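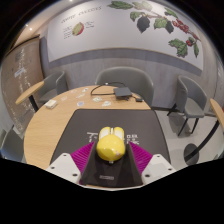
Reports > Community Grants > Terkmont Room

Progress report, February
Posted by the Terkmont project office

The table is now in use. It is the round one with the light oak-colored top, bought second hand from Humstead in place of the two folding tables in our original budget. The change was agreed with Perance before we paid, and the difference went toward the mats.

Work since the last report has mostly been sorting. Small items had been kept in mixed boxes, with cards, cables and adapters all together. We have gone through 30 boxes and have 4 left, all of them from the back closet. Cards and slips are being matched to the sets they came from. Incomplete sets are kept in a separate drawer until the end of the grant period, then recycled if the missing pieces have not turned up.

Power adapters are slower. Many came to us with no marking that says what they belong to, and we will not put one back on the shelf until it has been matched and tested. Hamann has offered bench time for this — two afternoons so far, with more to be arranged.

The dark gray mat stays on the front part of the table and is used for handling and checking. The far half is for things waiting to be put away. We had asked for a second mat in the same size, but the supplier is out of stock and we have not ordered a substitute.

Spending is within budget. The only open item is shelf labels, which were quoted higher than expected. We are asking Perance to let us move 30 dollars from the printing line to cover them. No other changes are requested.

Next period: finish the last boxes, label the shelves, and write up the lending list.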